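4.3 O problema da fatia

Qualquer inquérito sobre refeições acaba por tropeçar no pão. O nosso tropeçou cedo, no terceiro diário devolvido, em que uma funcionária dos serviços de contabilidade de Derura declarou não ter tomado o pequeno-almoço e, duas linhas abaixo, registou uma fatia de pão barrada, comida de pé, às oito da manhã. A contradição é apenas nossa. Para a inquirida, pequeno-almoço é o que se come sentado.

Dos 734 diários recolhidos em agosto, uma parte incómoda contém entradas deste género, e o protocolo de codificação herdado do inquérito Sillano pouco ajuda. O manual reconhece refeições, merendas e "ingestões residuais", categoria em que cabem, com igual dignidade, uma azeitona e meia dúzia de torradas com manteiga. Khairul Sumampouw, que codificou a primeira ronda, propôs que a fatia isolada fosse tratada como merenda sempre que tivesse cobertura e como resíduo quando comida simples. A regra durou uma tarde. Caiu perante um diário em que o mesmo homem come uma fatia simples, espera pelo autocarro, e come outra com compota já dentro dele. Pela regra, teria deixado um resíduo em casa e merendado em viagem.

A segunda proposta, de Tassanee Kaewkla, desloca a atenção do alimento para o suporte. Se há prato, há refeição; se há guardanapo, há merenda; se há apenas mão, há ingestão. O critério tem o mérito de ser observável e o defeito de premiar quem lava loiça. Tem também um parentesco evidente com a maneira como os próprios inquiridos falam. Nas entrevistas de seguimento, a palavra "prato" aparece como prova de seriedade ("até pus num prato"), e a sua ausência é confessada em tom de pequeno delito. Um entrevistado descreveu o jantar como "uma coisa em cima do lava-loiça" e pediu que não escrevêssemos isso. Obtivemos depois a sua autorização, contrariada.

Restam os casos em que o suporte é ambíguo. As tábuas deram-nos menos trabalho do que se temia, porque quem come sobre uma tábua tende a mencioná-lo com orgulho. Os tabuleiros compartimentados foram piores. Um recipiente dividido sugere um plano, uma ordem, alguém que pensou no que vai onde; mas os diários mostram que as divisões são ocupadas ao acaso e que a mais cobiçada é quase sempre a que está do lado de quem se serve. Quando o tabuleiro gira, nem isso se consegue afirmar. Optámos por contar o conjunto como um único suporte, decisão que simplifica as tabelas e que um dos avaliadores da versão anterior qualificou de preguiçosa. Mantemo-la.

A superfície da mesa colocou uma dificuldade de outra ordem. No questionário, a pergunta "onde comeu?" admitia 8 respostas fechadas, entre as quais "à mesa" e "noutra superfície horizontal". Esta última foi redigida por nós e não temos desculpa para ela. Vários inquiridos riscaram-na e escreveram por cima "à secretária", o que obrigou a recodificar à mão tudo o que o programa Cinduvov já tinha arrumado com grande confiança na categoria errada. No fim do processo, a secretária revelou-se o lugar mais frequente da fatia barrada e o mais raro da sopa - resultado que teríamos podido adivinhar sem financiamento.

Quanto à cobertura, seguimos uma distinção modesta. Regista-se se a fatia está coberta e, quando o diário o permite, se a cobertura chega à côdea. O pormenor parece ocioso até se comparar quem prepara a própria fatia com quem a recebe preparada: os primeiros descrevem a pasta até à beira, os segundos queixam-se da margem. Não sabemos se as margens existem ou se são um efeito da queixa. Sem pesagem, a questão fica em aberto, e a pesagem de fatias alheias levanta problemas éticos que a comissão do nosso instituto preferiu não discutir à hora do almoço.

A codificação final combina, portanto, suporte, postura e cobertura, por esta ordem de prioridade. Dois codificadores trabalharam em separado sobre uma subamostra de 30 diários e discordaram em 6. Em metade desses casos a divergência dizia respeito ao mesmo croissant, que figura em três diários da mesma família e que, tanto quanto apurámos, ninguém terminou. Os restantes foram resolvidos em reunião, com café e sem prato.

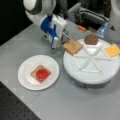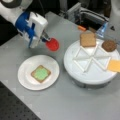
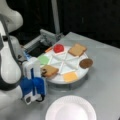
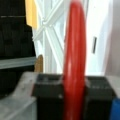

Figura 6. Suportes e cobertura. De cima para baixo: fatia de pão sobre suporte giratório branco com divisórias; fatia com pasta verde-clara em prato redondo branco; tabuleiro giratório com compartimentos em cunha; pormenor desfocado de um objeto vermelho.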